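Subject: Re: [floor-automation] Has anyone put pick-and-place on a returns bench?
To: floor-automation list
In-Reply-To: your message to the list, February

> We handle returned books and magazines, mostly by hand, and the
> owners want to trial a robot arm next quarter. I've read plenty
> about speeds and payloads and almost nothing about what happens
> to the staff who do the job now. Has anyone on here gone through
> it with print? Did people leave? Did you retrain? And does the
> thing really cope with floppy stock?

Oh, I have been waiting for someone to ask this!

We're the returns side of Hondar, in the Rollongate building, and we take back unsold magazines and paperbacks from shops. There are 20 of us across two shifts. Before the arm went in we got through 300 items an hour on a good morning, and by two in the afternoon everyone's wrists were telling them about it. We now do 396 an hour with the same number of people, and the afternoons look much like the mornings.

On your first question, no one left. Two people moved over to grading, which used to be a job you had to wait years for, and one asked to go back on the bench after a month as she missed the pace of it. She went back. I'd plan for that kind of thing, by the way – we had a lovely tidy chart of who would go where and it lasted a fortnight.

The retraining was the bit I enjoyed most. We don't program the arm in the old sense. The bench staff teach it by doing the job themselves with a hand-held gripper, over and over, and the recordings go into the training set. We'd made 3325 of them by the time the first trial run started. It means the people who know how a glossy cover slides, or which spines split if you pinch them, are the ones the machine learns from. They get a skilled rate for recording sessions (please fight for this early, we got it late and it caused bad feeling) and they are very proud of their own way of doing things. There are now proper arguments at tea about the right approach angle.

The supplier, Nedeljković, wanted to send their own people to do the recordings. We said no thanks, and I'm so glad. Their demo set was all stiff boxes. Henidine, who do our barcode system, were helpful about letting us tie each recording to a stock type, so ask your own people for that as well.

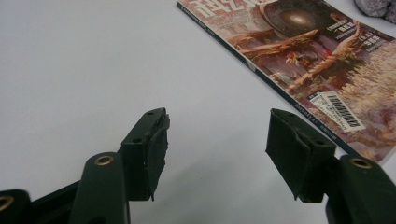 Does it cope with floppy stock?
Mostly, as long as the item is closed and lying flat when the arm goes for it, and a person still takes anything torn, swollen or stuck to its neighbour.

A few practical things while I'm at it. Fingertip pads wear, so keep spares at the bench and let the staff decide when to swap them. Keep recording sessions under an hour, as people get sloppy without noticing. Put the stop button where your shortest colleague can reach it. And let the bench staff see the failed picks at the end of each shift – ours asked for this, and they spot the cause far quicker than I do.

The one thing I still haven't sorted is noise. The compressor is much louder than I expected and the radio has lost. If anyone has found a quieter one that fits under a standard packing bench, I'd love to hear which.

Happy to send our shift pattern and the wording of the skilled rate agreement off list, just drop me a line.

Returns floor, Hondar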